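Un robot apprend à ranger la vaisselle

Au club de robotique de Dorkside, les élèves ont entre 10 et 13 ans. Leur projet de l'année s'appelle Podine : programmer un bras robot pour qu'il s'occupe de la vaisselle. Pour nous, c'est facile. Pour une machine, il faut tout apprendre.

Le bras est formé de plusieurs morceaux reliés par des articulations, comme ton épaule, ton coude et ton poignet. Au bout, il y a une pince. C'est la main du robot. 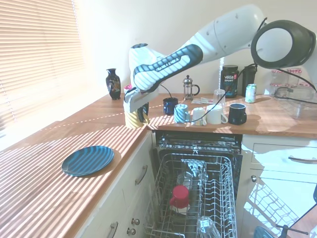

Le bras au-dessus du plan de travail, un objet jaune dans la pince.

Une tasse, un verre et une assiette ne se prennent pas de la même façon. Si la pince serre trop, le verre casse. Si elle ne serre pas assez, il tombe. Les élèves ont préparé 150 essais et notent chaque résultat dans un cahier - même les ratés.

Le robot a aussi besoin de voir. Une petite caméra placée près de la pince lui montre les objets de tout près. Mais de si près, un plat ne ressemble plus vraiment à un plat.

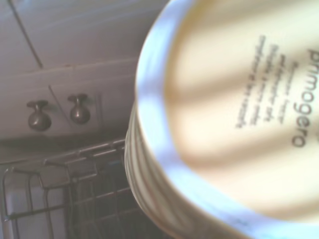 Le dessous d'un plat clair, avec son rebord et ses petites lettres grises.

« Le plus dur, c'est la lumière, explique Naveen Malhotra, l'animateur du club. Une ombre sur une assiette, le programme peut la prendre pour un bord. »

Un lave-vaisselle pose encore un autre problème : ses paniers sont en fil de métal. Il faut descendre tout droit, au bon endroit, sans accrocher les tiges. 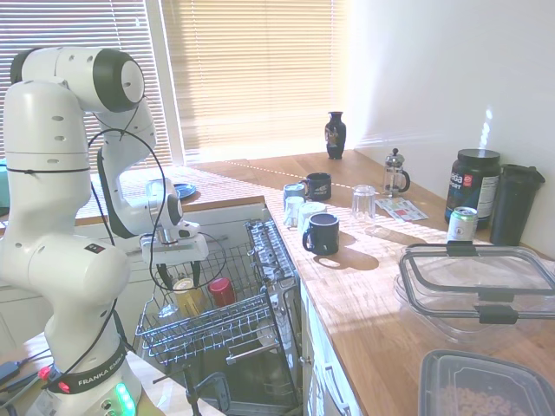
Et ensuite ?

En avril, le club présentera Podine à la rencontre de Selness. Chaque équipe aura 4 minutes.

Commentaires

Lilou : Est-ce qu'il sait aussi laver les casseroles ?

Papa de Wi : Merci pour l'article, on l'a lu ensemble.

Samuel_11 : moi je veux le même à la maison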